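We use cookies to give you the best experience on our site. Accept | Manage settings

Rosalinda Quiambao has spent most of her working life cleaning up after shoppers. She now runs trials at Gester, which wants a machine to sweep and tidy the stretch outside a store before opening. Much of the early work is done in simulation.

"People think of the shop floor," she said. "The floor inside is flat. Outside you get gravel next to pavers, and the machine has to know which is which."

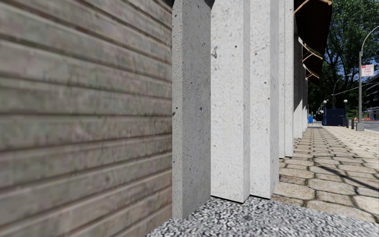 She gave the software 3,000 practice runs before a machine went near the Darncombe store. It learned to follow an edge well. It was worse at deciding what counted as trash.

"A leaf, a receipt, a glove a kid dropped. I know what to do with each one. It wanted to treat them all the same."

Signe Norðdahl, who wrote the route planner, said the store trial took 12 mornings. A person with a broom finished the same stretch in 30 minutes. The machine needed 52, and someone had to empty it.

"I don't mind slow," Norðdahl said. "A store manager minds if he has to send a clerk out to free it from a doormat."

Open ground brings other trouble. With few walls close by, the planner has less to fix its position on, and small errors add up.

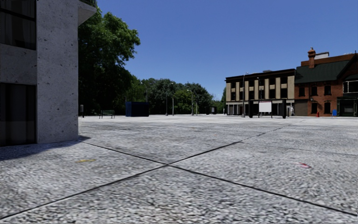
Could a store buy one of these now and let the cleaner go?

"I wouldn't sell it to them for that," Quiambao said. "It can take the long straight parts. Corners, spills and anything sticky still go to a person."

Shelving and folding are further off, in her view. Gester plans a second trial in October, with a smaller brush and the same route.

Sign up for our newsletter. You can unsubscribe at any time.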